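The case for the nearly empty table

Posted in: Opinion, Home
By Floor Jansen

Writing this fast because I have to be out the door by 7:30 and if I leave it till tonight it won't happen.

So. Tables. Specifically the one in the middle of the house that everything lands on.

For years I was on the side of the big generous table. Bowl of fruit, pile of mail, a plant, candle, coasters, somebody's charger. A lived-in table, that was the phrase. I wrote a whole piece in defense of it once and a few of you still quote it back at me, thanks for that. I've changed my mind. Gone over completely. I now think a table should hold one thing at most, and the thing should be a container, and it should be plain and kind of dull.

Let me explain before Kavinda Sheikh writes in. (He will. He wrote 15 paragraphs last time and I printed three of them.)

What a table is for. Eating, cutting out fabric, homework, taxes, rolling dough, a fight about money, a card game. All of those need bare surface and they need it right away. Not after you've moved eleven things to the counter, where they then live for a week and the counter's gone too. I lost a whole February to that counter. Every meal started with a shuffle. Plate in one hand, shoving envelopes with the other elbow. You stop inviting people. You start eating on the couch, and then the table isn't a table at all, it's a shelf that takes up half the room.

The argument on the other side is warmth. A bare table looks cold, looks like a showroom, looks like nobody lives there. Lærke Norðdahl made this case to me over soup and she made it well, and she has the nicest kitchen I've ever sat in, so I took it seriously. Her table is dark and old and scarred all over and yes, it can carry a lot of clutter and still look good. Fine. Most of us don't own that table. Most of us own a pale one. And a pale table has a look of its own if you leave it be. The grain does the work. You just have to be able to see it.

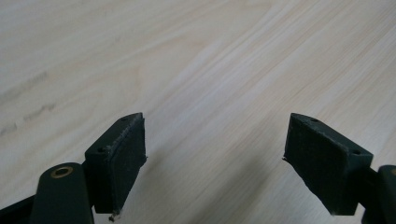
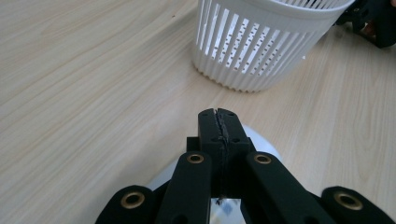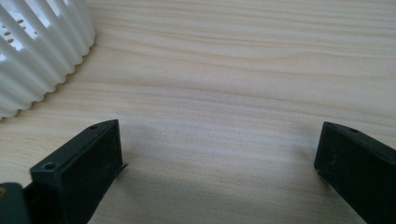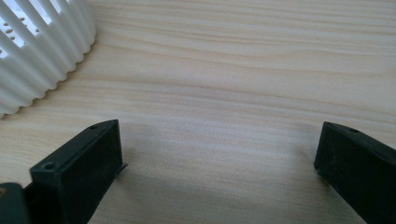

Pale wood in all four, and a white ribbed container on it in the last three.

That's the sort of thing I mean. White on blond, and then a whole lot of wood with nothing on it. I don't find that cold. I find it restful, I could sit down there with a cup of coffee and a newspaper and open the newspaper all the way. When did you last open a newspaper all the way at home.

Now the container. People get this wrong in two ways.

One, they buy a beautiful one. Habibur Khondokar gave us a hammered copper bowl when we moved, gorgeous, weighs as much as a toddler. It's so handsome that it never gets used. You can't put keys in it, they scratch. You can't put onions in it, it's insulting. So it sits in the middle of the table being admired and all the keys and onions go around it. A container that doesn't contain anything is just more clutter with better manners.

Two, they buy a closed one. Lid, deep sides, no way to see in. This is how you end up with a box that has three dead pens, a birthday card from two birthdays ago and a clementine that's gone to leather. You need to see in. Slots, ribs, holes, wire, I don't care which. If you can see a thing through the side you'll deal with it. If you can't, you won't, and I say that as someone who threw out the clementine.

So, cheap and light with gaps in it. The kind of basket you'd pick up with one hand without thinking, carry to another room, tip out, bring back. Mine's the second one I've owned. The first was a Nakden, bought in a hurry, and it was too tall, things went to the bottom and stayed there. Low is better. Or tall if you're strict about it. I'm not strict.

And white, I'd say, though this is pure taste. White on light wood sort of backs off. Red sits there yelling at you all through breakfast.

Some objections I've already had.

"It shows every crumb." Yes! Good! A pale bare table shows crumbs and smudges and the ring from your glass, and so you wipe it, and it takes you less time than reading this sentence. The cluttered table hides them. The crumbs are still there, they're under the mail. I lifted our old fruit bowl after I don't know how long and I'm not going to say what was under it.

"I have kids." So do I. Kids are the reason. A kid with a bare table in front of them will sit down and draw on paper. A kid with a full table draws on whatever's closest, and in our house that was the water bill. Shafiq Gamage, who has four of them and a much smaller kitchen than mine, has run his table bare for years and told me the only hard part was his own mother, who kept bringing doilies.

"Where does the stuff go, then." Right, this is the real one, and I don't have a great answer. Some goes in the basket. Some goes in a drawer, which I know is cheating. Alot of it goes in the trash, and you'll be surprised how fast. I had a stack of catalogs I was sure I needed. The Wijesinghe one alone was 184 pages, I'd been keeping it for one lamp. I don't have the lamp. I don't want the lamp any more.

And the basket has to be emptied. I do it after supper, most nights. When I skip it for a few days the pile comes up over the rim and starts spreading out on the wood and we're back where we started. The basket doesn't fix anything by itself, I want to be clear on that, becuase somebody always buys the basket and then emails me that it didn't work.

I'd go further and say don't put it in the center. Push it toward a corner or the far side. The center is where your arms go. There's this idea that a table needs a centerpiece, as if it'll tip over without one, and I think it comes from holidays and magazines and it has nothing to do with a regular weeknight with noodles. Try it off to one side for a week. You'll reach for it just the same and you'll have the whole front edge for yourself.

Where I'd bend: candles when people come over. Flowers if someone brings them, you can't put a guest's flowers in the sink. A sewing machine in the middle of a project can stay put, I'm not a monster. And anybody who has a single room and one table for everything has my sympathy and can ignore all of this.

But the permanent stuff, the stuff that's there only from habit, take it off tonight. Leave it on the floor if you have to. Then eat something at the table, both elbows out, and see if you want any of it back.

Kavinda, keep it under a page please. Letters to the usual address, and next time it's the hallway closet.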